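Trestle table

A trestle table is a long tabletop resting on 2 or more separate supports. It is one of the oldest and most adaptable kinds of furniture - easy to build, easy to move and wonderfully hard to wear out! Medieval halls were filled with them at mealtimes.
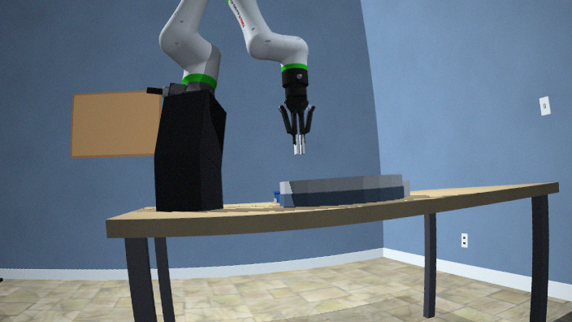

Modern forms

The Narnura table, drawn by Aksel Kjærgaard, seats 82 guests when 3 sections are joined, and it still packs flat against a wall.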